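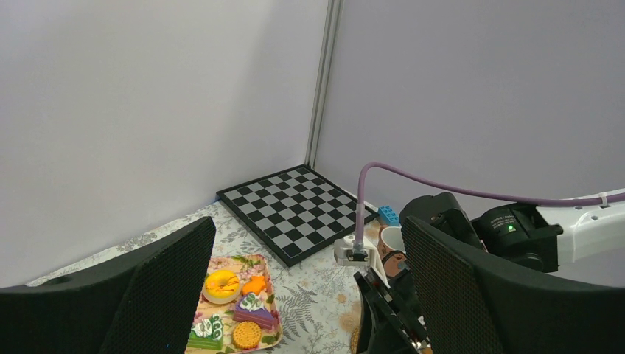 Handout 4: Notes for the Kobori visit

Intro to Automation, evening section
March 2018
Instructor: Kimie Kuroda

Read this before you get on the bus. Those who read it on the bus get carsick, and the road to Mitby has bends.

Where we are going

Kobori is a small demonstration lab on the second floor of a former carpet store. They show two-arm table work: picking things up, putting them down, handing them across. Our host is Shigeru Shimada, who has given this tour many times and will know if you are asleep. The visit runs 60 minutes, split into a 30 minute demonstration and whatever is left for questions after everyone has found the bathroom.

The table

Most of you will expect a factory. You will get toy cake on a flowered tray. Toy slices, a donut and a cookie are cheap and hard to ruin, and they come in awkward shapes, so think about the shapes. A wedge has a thin end and a thick end. A ring can be taken across the outside or with one finger through the hole. A flat round cookie lying on a tray gives you very little to hold, and the rim of the tray is in the way of the obvious approach. Before the demonstration starts, pick one item and write down how you would grab it with two stiff fingers and no sense of touch. Keep the paper. You will want to change your answer later and I would like to see the first one.

The chessboard lies flat and does not need gripping at all for most of what Shimada does with it. Treat it as a place with addresses. "Put the donut on the board" and "put the donut on that square" are two different jobs, and the second one is where the swearing happens.

Note also the cloth. It is printed with gray ferns and leaves, and there are more leaves on the tray. You and I have no trouble telling a printed leaf from a thing. Ask what the software makes of it.

Two arms in one space

Last week we drew the reach of a single arm as a tidy circle. Now draw two circles that overlap, and put the tray in the overlap. Questions to take with you:

1. Who has the right of way, and where is that decided?
2. When one gripper is over the tray, what can its wrist camera still see past its own fingers?
3. How much slack does a cable need at the wrist? Look at the purple one, which goes up in an arch before it drops to its connector. Too short and it pulls, too long and it catches on the work.
4. What does the green light on the wrist mean? Do not guess. Last July an entire group wrote "it means go" and I had to mark all of them.

Cost

Somebody always asks. Kazuhiro Kuroda (yes, related, no, he will not raise your grade) keeps the parts list for our own teaching cell at Londura. The fingers, brackets and fasteners on ours came to 500 dollars. The arms came to a good deal more, and he would prefer you ask him that in person so he can sigh.

House rules

Stay behind the tape. Do not touch the food. Do not eat the food, which I mention on account of the Tudalitz trip. No leaning over the table for a better photo while the arms are powered.

What to hand in

One page, due at the next class. Describe a single pick from start to finish: approach, close, lift, move, release. Say where you think it was most likely to go wrong and what you saw that makes you think so. If the gripper dropped something, good, write about that. A drop gives you more to work with than a perfect run, and Shimada has promised not to be offended.

Leave your page with Hatsue Honda in room 2443. The slot in my door is painted shut – the printer is also out of toner, so plan ahead.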